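3. Empilhar as latas

Antes de começar, eu separo tudo por sabor em cima da mesa (sim, sou dessas pessoas!). Depois:

1. Escolha a lata de baixo e deixe-a em pé, bem apoiada no tampo.
2. Pegue a segunda pela lateral e desça devagar, até a base assentar na borda da outra.

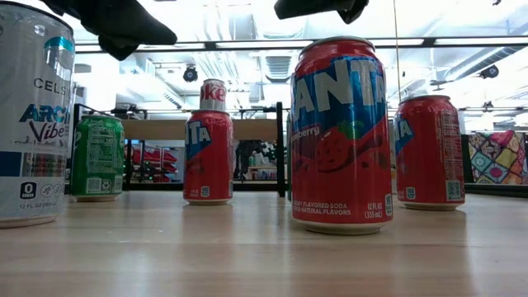

3. Solte e espere um pouquinho antes de mexer nas vizinhas.

Nota: eu viro os rótulos para a frente, fica bem mais fácil achar a Fanta de morango depois.

Cuidado: não passe de duas latas por pilha, e nada de lata amassada embaixo!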